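Viorica Đorđević lleva media vida entre moldes de yeso y sacos de caolín. Aprendió el oficio en una fábrica de vajilla, pasó después a la enseñanza y desde hace nueve años dirige Lirnetum, un taller de porcelana de colada con tres personas en plantilla. Nos recibe a las cuatro de la tarde, cuando ya se ha terminado de desmoldar la producción del día.

El taller ocupa la planta baja de una antigua imprenta. Đorđević lo eligió por el suelo, que aguanta el peso de los hornos, y por el precio. «Vine a ver otro local de la misma calle y el dueño me enseñó este de paso. Tenía goteras y la instalación eléctrica había que hacerla entera. Firmé en octubre y no cocimos nada hasta la primavera», cuenta.

La técnica de la colada consiste en verter barbotina, una pasta líquida, dentro de un molde de yeso que va absorbiendo el agua. Cuando la pared alcanza el grosor deseado, se vacía el sobrante. «La gente cree que es un trabajo mecánico porque hay molde. El molde te da la forma y poco más. Si la barbotina está vieja, si el yeso está cargado de humedad, si ese día hace calor, sale otra pieza.»

Trabaja con 42 modelos en catálogo, casi todos en blanco. Durante un tiempo probó con esmaltes de color y lo dejó. «Vendíamos lo mismo y el doble de cosas salían mal. El blanco también es difícil, se ve cualquier mota de hierro, pero ya sé dónde buscar el problema.»
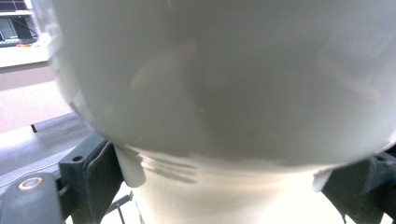
Volumen redondeado sobre un tramo cilíndrico más estrecho, en blanco mate.

Los moldes se los encarga a Predia, una empresa familiar con la que colabora desde el principio. Cada uno rinde 90 coladas, a veces menos si el modelo tiene aristas. Después el yeso pierde detalle y hay que retirarlo. «Antes los apuraba demasiado. Luego pasaba horas repasando costuras con la esponja y no compensaba.»

La parte económica le gusta menos. El año pasado el gas se llevó una porción de los ingresos que prefiere no detallar, y eso la obligó a reorganizar las hornadas. Ahora solo enciende el horno grande cuando está completo, con 72 piezas, lo que alarga los plazos de entrega. «Hay restaurantes que lo entienden y restaurantes que no. Perdí dos clientes. Uno ha vuelto.»

Los restaurantes suponen la mayor parte de las ventas. El resto se reparte entre tiendas y encargos particulares, que acepta con cuentagotas. Sobre las ferias tiene una opinión clara: «Voy a una al año. Montar, desmontar, el hotel, las roturas. Prefiero que vengan aquí y cojan la taza con la mano».

También sigue dando clase, dos tardes por semana, a grupos reducidos. Empieza siempre por el amasado, aunque en el taller casi no se use. «Quiero que noten la pasta antes de verla líquida. Algunos se impacientan y se van a otro curso.»

Para los próximos meses prepara una serie de jarras y la renovación del horno pequeño, cuyas resistencias dan ya problemas. Ha pedido presupuesto a dos proveedores y está esperando el segundo.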